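Sostel Forum > Teleop and Teaching > Hangers, two arms, 100 demos: what am I doing wrong?

wragg_d
Started 6/25/23
Hi all! Long-time reader, first real thread. I've been teaching a two-arm setup to pick a single clothes hanger out of a pile and pass it from one gripper to the other. All by remote control, leader arms in my hands, follower arms doing the work. I have 100 demos recorded and the policy trained on them is so close it hurts. It goes down, it grabs, and then it comes up with two hangers about half the time. Do I just record more, or is something off in how I'm showing it?
Dean

kiwi_torque
Welcome Dean! Fun task. First question: when YOU grab two by accident, do you stop and throw that demo away, or do you fix it and keep going?

wragg_d
Throw it away. I thought clean data was the whole idea?

kiwi_torque
There's your answer, I think. The policy has never seen what to do with two hangers, so it does nothing useful. Keep the messy ones! Lower them, give a little shake, let one slide off, go again. I added 19 recovery demos to a cable task and it was like a different robot.

M_Moffat
I'm going to disagree a bit. Recoveries are great if they look alike. If Dean shakes one time, drags the next and pokes with the other arm after that, he'll end up with a robot that can't make up its mind. Pick one way of untangling and stick to it for the whole set. Also Dean, how long is each demo?

wragg_d
Nearly 70 seconds when it's a bad tangle. I pause a lot to look at which shoulder is on top.

M_Moffat
Those pauses will hurt you. The arms learn to sit there. Do your looking before you hit record, then move slowly but keep moving.

crabtree.c
Has anybody tried hand guiding for this? At Haworth we just hold the arms by the wrist and walk them through it. You feel the hanger catch, which you never do through a leader arm. I'd take it over remote control any day for tangled stuff.

kiwi_torque
Callum, love it for one arm, but with two you run out of hands! And your own hands are all over the camera view, which is no good if you're training from video.

crabtree.c
Fair on the camera. Two people, one per arm, works better than you'd think though.

HokLamW
Nice thread, I'm on the same task with the Lakuvis group. My current layout has two blue and two pink overlapping on the floor panel, arms coming in from either side, and the rest of the hangers kept hanging at the back or down in the bin up front:

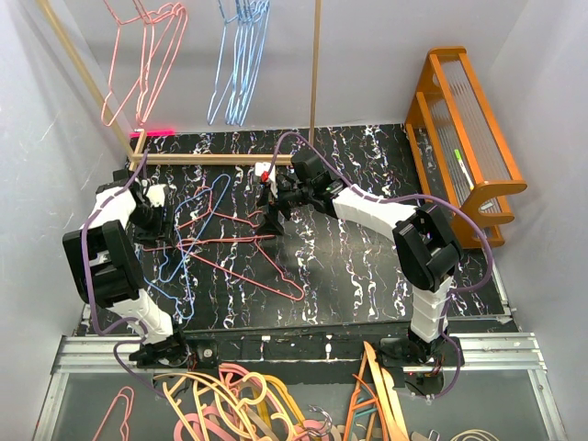 What I do for each session:

1. Lay a small pile by hand. Four is plenty to start. A big pile just teaches you patience.
2. Decide which hanger you're after before you touch the controls, and go for the one on top.
3. Close one gripper on it, then bring the second one in toward a free end. Don't chase the hook, it spins on you.
4. Lift at an angle so whatever is underneath can slide off – straight up is how I always got doubles.
5. Mess the pile up again and swap colors. I go to the thick plastic ones last, they behave nothing like the thin ones.

I'm aiming for 300 by September and it's honestly the most fun data I've recorded.

wragg_d
This is gold, thank you! The lift angle never crossed my mind. I've been going straight up every single time.

M_Moffat
Good list. I'd argue with number 2 though. If you always take the top one, what happens when the top one is pinned under a gripper or jammed in a corner? I mix in some where the second one down is the easier grab.

HokLamW
True, but I'd save that for a second round. My first policy got worse when I mixed targets early.

stustby_alfie
Jumping in to ask about glare. My floor panel is shiny and the wrist cameras seem to lose thin hangers in the bright patch. Matte sheet or leave it?

HokLamW
I leave mine – there's a soft reflection in the middle of the panel and I make sure some hangers land right on it, so it gets used to it. A matte sheet is less work if you never plan to move the robot.

wragg_d
Update! Recorded a batch with angled lifts and kept every double grab, always with the same little shake (Marion, you win that one). Training tonight. Callum, I'm borrowing a friend this weekend to try hand guiding too, so I'll post both sets of numbers in here.

crabtree.c
Yes!! Tell your friend to wear sleeves that don't match the hangers.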